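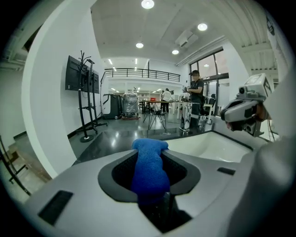
Last changed: 8 Sep 2021

**Towels, floors and open rooms – speaker notes**

Slot is 27 minutes with questions. Keep the first part short, they will have had lunch.

**Opening slide (leave it up while people sit down)**

- Blue terry-cloth towel, crumpled. Start with the towel and come to the room second.
- Ask who in the audience folds towels at work. Wait for hands.
- Terry is thick and the loops catch on each other. A crumpled one has no obvious corner to start from, so people shake it out first. Say this slowly, it comes back in part two.

**The room**

- Big, bright, polished dark gray floor. Point out the overhead lights reflecting in it. Mudassar Rizvi will talk about glare after the break, so leave the detail to him.
- Monitor on a black rolling stand, against the white wall. My argument for wheels: at Stunetside we moved our screen 2 times in July and did not call an electrician either time.
- Machine in clear plastic sheeting on a low pallet, back wall. Use it for the storage point – large items need a place on the floor plan before anyone orders them.
- Table with splayed legs. Splayed legs are steady but you trip on them. Mention the Pemano layout, where we put tables like that out of the walking line.
- Stairs with a black railing. Keep the foot of any stairs clear. One sentence, move on.

**Part two: the laundry trial**

- Gbeho gave us 200 towels, all terry, mixed sizes.
- Total folds logged: 2,831. Read the number once, it is on the handout.
- Shaking out took longer than folding. Pause here.
- Abdul-Rahman Issahaku ran the sorting table and can answer questions on sizes. He is in the second row.
- Skip the Sundeck comparison if we are past the halfway mark.

**Questions that usually come up**

- Do the towels get washed between rounds? Yes, with no softener.
- Why not flat sheets? We tried them – they need a longer table than we had.
- Can we have the floor plan? Yes, leave an email address at the desk.

Water is on the left side of the lectern. Clicker needs the fresh batteries from my bag.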